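About the Eslow Gripper Laboratory

The Eslow Gripper Laboratory is an independent test group within Dusness Technical School. It was set up to give makers and buyers of robot hands a fair account of how their tools perform outside the factory. The laboratory compares grippers, arms, wrist cameras and controllers, and reports its findings in plain terms. It does not build hardware for sale and takes no share in the products it examines.

What We Do

Most of our work concerns household handling, and cloth in particular. A rigid box has one shape and can be measured in advance. A sheet or a shirt has a new shape every time it is set down, and a gripper that performs well on boxes may fail on the first fold. Our trials therefore take place in furnished rooms, on beds, tables and chairs of ordinary size, with the lighting left as residents would have it.

Each gripper is first tried by hand. An operator carries the tool through the task before it is fitted to an arm, so that the shape of the fingers, the grip of the pads and the view from the camera can be judged without the added effects of motors and control software.

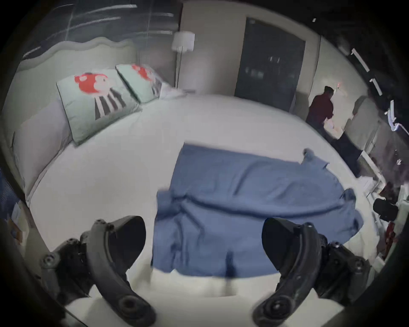 Why does the laboratory test grippers by hand before mounting them on an arm?

Hand trials separate the tool from the machine that moves it. If a finger design cannot lift a fold of cloth when guided by a skilled person, no controller is likely to make up for it. The method also saves time, as fingers can be changed and the task repeated within a single session.

How a Comparison Is Run

A standard comparison covers 600 attempts, divided evenly between 2 grippers. The same fabrics, the same furniture and the same written steps are used for both. Operators complete 30 hours of practice before their results are counted. Attempts that fail are kept in the record and are reported beside those that succeed – a rule the laboratory has followed since its first study.

Arm trials follow the hand trials and are carried out on the Tunero bench, which accepts most common wrist mounts. Controllers are compared last, with the gripper and the arm held constant.

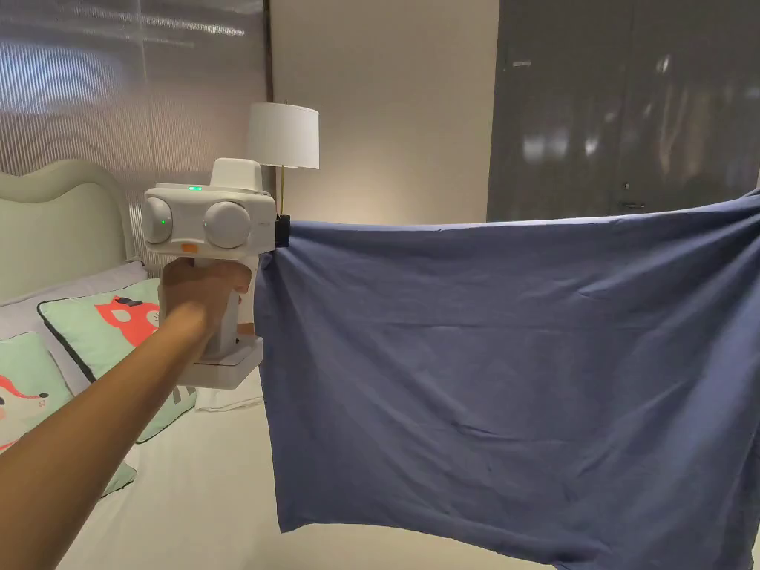 Camera placement is the subject of our current study, prepared together with the Baluyot program in home robotics. A camera close to the fingers sees the edge of a fabric well but can lose sight of everything else once the cloth is raised. Paired modules mounted side by side above the handle, with the jaw off to one side pinching a corner of the sheet, form one of the layouts under review. The study asks how much of the task can be followed from such a position, and whether a second view from head height should be required. Results from the first 56 sessions are being checked, and a summary is planned for April.

Working With Us

The laboratory accepts grippers, cameras and controllers from outside firms and from other schools. Equipment should arrive with its mounting drawings and a list of any known limits on load or finger travel. A draft report is sent to the supplier for correction of facts only, and the final report is open to all readers. Requests should be addressed to the laboratory office at Dusness Technical School.

Page last reviewed 2021-03-24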